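Kitchen Laundry Workshop Garden Storage Letters

Tips > Around the House > Wooden Surfaces

Looking after a wooden worktop or table

Updated December 2025 by Hina Ansari

Solid wood tops are easy to live with once you know what finish is on them. Most of the trouble people write in about comes from using the right product on the wrong finish, or from leaving a small mark until it has gone deep. These notes cover kitchen worktops, dining tables and workshop benches. They don't cover veneer, which is too thin for most of the sanding described further down.

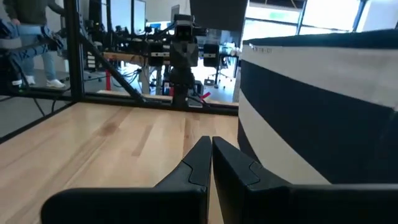

Reading time: 8 minutes

Find out what finish you have

Put a few drops of water on a clean part of the top, somewhere out of the way, and leave them for a quarter of an hour. If the water sits there in beads and wipes off without a trace, the top is varnished or lacquered, or it has been oiled recently. If the water spreads and the wood goes darker underneath, the top is oiled and due for another coat, or it is bare.

To tell varnish from fresh oil, rub a hidden spot with a cloth dampened with white spirit. Oil and wax will usually leave a little colour on the cloth. Varnish leaves nothing. Check the underside of the overhang as well, as people who varnish a top often let a run or two dry under the edge.

Wax feels slightly soft and will mark if you draw a fingernail across it. It is more common on old tables than on worktops.

Everyday cleaning

A cloth wrung out in warm water with a drop of washing-up liquid is enough for all three finishes. Wipe along the grain, then go over it again with plain water and dry it with a tea towel. The drying is the part most often skipped.

Avoid:

- anything with bleach in it
- cream cleaners and green scouring pads
- steam mops and steam cleaners
- furniture polish with silicone, which makes it hard to get any later finish to stick
- neat vinegar on oiled wood

Bicarbonate of soda is fine for a smell, such as onion or fish. Sprinkle it on, rub with a damp cloth, leave for a few minutes and rinse. On oak, don't leave it any longer than that or it may darken the wood.

Dried-on food should be softened first with a wet cloth laid over it. If it still won't shift, use an old plastic card held nearly flat. Metal scrapers belong in the workshop.

Oiling

An oiled worktop in daily use wants a coat every three months or so, and more often round the sink. A dining table can go twice as long. For a new top that has never been treated, put on three or four thin coats before you use it at all, with a night between each.

1. Clear everything off and clean the top. Leave it overnight to dry.
2. Rub it down lightly with fine paper, along the grain. Use 240 grit for this and wipe away the dust with a barely damp cloth.
3. Pour a small puddle of oil on to a lint-free rag, not straight on to the wood.
4. Work it in along the grain, then do the edges, including the cut edge behind the tap and the inside of any sink cut-out.
5. Wait 30 minutes and wipe off everything that hasn't soaked in. Use a clean rag and be thorough.
6. Keep water off it until the next day.

If the surface stays tacky, too much oil was left on. Rub it with a rag dampened with a little more of the same oil and wipe it dry straight away. If it has been tacky for a week, white spirit will lift it and you can start again.

Danish oil and hard wax oil both give a tougher surface than plain linseed. I use Potard worktop oil at home and have done for years, but whichever you choose, keep to it. Swapping between makes is where patchiness tends to come from. For chopping boards use food-grade mineral oil and nothing else.

Oily rags can heat up and catch fire by themselves if they are screwed up and left in a bin. Lay them out flat outdoors until they are stiff, or soak them in water and put them in a sealed tin before throwing them away. This applies to linseed and Danish oil in particular. Please don't skip it.

White rings and heat marks

A white ring is moisture caught in the finish. It looks worse than it is. On varnish, lay a dry cotton cloth over the mark and pass a warm iron over it for a few seconds with the steam turned off. Lift the cloth and look. Repeat until the mark fades, and stop if nothing has changed after several goes.

On wax, rub the ring gently with fine wire wool and a little wax polish, then buff. On oil, a light sanding and a fresh coat will usually see it off.

Black marks

Black marks are a different matter. They come from iron and water meeting the tannin in the wood, and the usual culprits are a wet tin, a cast-iron pan or a stray bit of wire wool. Oak is the worst for it. Beech and maple hardly suffer.

Lemon juice will lighten a faint one. For anything darker you need oxalic acid, sold as wood bleach. Wear gloves and goggles, open the window, mix it as the packet says and brush it over the whole section of top, as a treated patch will show up paler than the rest. Rinse it well two or three times. Let the wood dry for a couple of days before sanding, and wear a mask when you do.

Scratches, dents and burns

Fine scratches on oiled wood will go with 180 grit paper followed by 240. Feather out well past the scratch so you don't leave a hollow. On varnish, a wax stick in a near colour will hide a scratch well enough, and the only full repair is to strip and refinish the whole surface.

A dent, where the fibres are crushed but not cut, can often be raised. Put a damp cloth over it and touch it with the tip of a hot iron until it steams. Do this on bare or oiled wood only. It may take several attempts and the grain will feel rough afterwards, so sand it when dry.

Scrape a shallow burn with a sharp blade held upright until you reach clean wood, then sand and oil. Deep burns need filling. Asif Afridi wrote to say he'd let a small square of matching wood into a pan burn on his beech top and it is neater than any filler he has tried.

Keeping things on the wood

Most damage to a table that isn't used for cooking comes from whatever lives on it. Plant pots are the main offender, even with a saucer, as unglazed saucers sweat. Put cork under them. Rubber feet can react with some finishes and leave a yellow or brown print that won't come out, so stick felt over them. Printed carrier bags can leave their ink behind if they get damp.

Cloth-sided baskets and folded linen are kind to a surface as long as they are dry. Don't put washing down on bare wood while it is even slightly damp, and move things about every so often if the table is near a window. Pale woods yellow with daylight and cherry goes darker, and anything left in one spot all summer will leave its shape. The shape does fade once the wood is uncovered. A mark made in June had gone by the following spring on my own table.

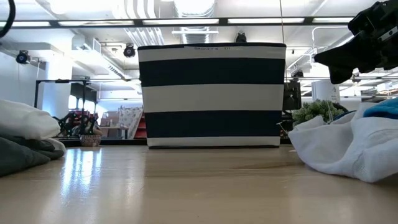
Felicja Kurek disagrees with me about felt pads. She finds grit gets caught in them and does more harm than bare feet would, so she uses squares cut from an old leather belt and wipes them when she dusts. I have tried this under a lamp and it works well, though new leather can bleed its dye.

Around the sink

The front edge of the sink and the strip behind the taps are where worktops fail. Water gets into the end grain, the wood goes grey, then black, then soft. Check the sealant twice a year and replace it if you can get a fingernail under it. Draining grooves should be oiled every time you do the rest and once in between.

Grey wood can be saved. Sand it back to sound colour with 120 grit, work up through 180 to 240, and oil it four times. If a screwdriver pushes in without much effort, that section has had it and will need cutting out.

A dishwasher under a wooden top needs a moisture barrier, a foil sheet stuck to the underside. Shabnam Rizvi asks whether it can be added later. It can, if you are able to slide the machine out. Clean and dry the underside first, and oil it before the foil goes on.

Gaps and warping

Wood takes up moisture and gives it back through the year. A wide top may move several millimetres across its width, which is why it should be fixed with slotted brackets or buttons and never screwed tight or glued to the cabinets. If yours has split along a joint in the first winter, look at the fixings before you blame the timber.

Oil both faces equally. A top that is oiled above and bare below will cup sooner or later. A slight cup in a loose tabletop can sometimes be coaxed out by laying it hollow side down on damp grass on a warm day, checking every hour.

Workshop benches

A bench doesn't need to look nice. Two coats of Danish oil when it is new and a rub of paste wax a few times a year will stop glue from sticking. Scrape off glue drips while they are rubbery. Anum Jadoon's bench in Tumham has had nothing but this for 17 years and is still flat.

Keep a sheet of hardboard to drop over the top for painting and anything with solvents. Turn it over when it gets bad.

What to keep in the cupboard

- 120, 180 and 240 grit paper, and a cork block
- a tin of the oil you use, with the date you opened it written on the lid
- old cotton T-shirts, cut up, seams removed
- white spirit
- a wax stick near the colour of your top
- a tin with a tight lid for used rags

Half-used oil forms a skin in the tin. Cut round it and lift it out, and strain what is left through a pair of old tights. If it has thickened to syrup, take it to the tip.

Print this page | E-mail this page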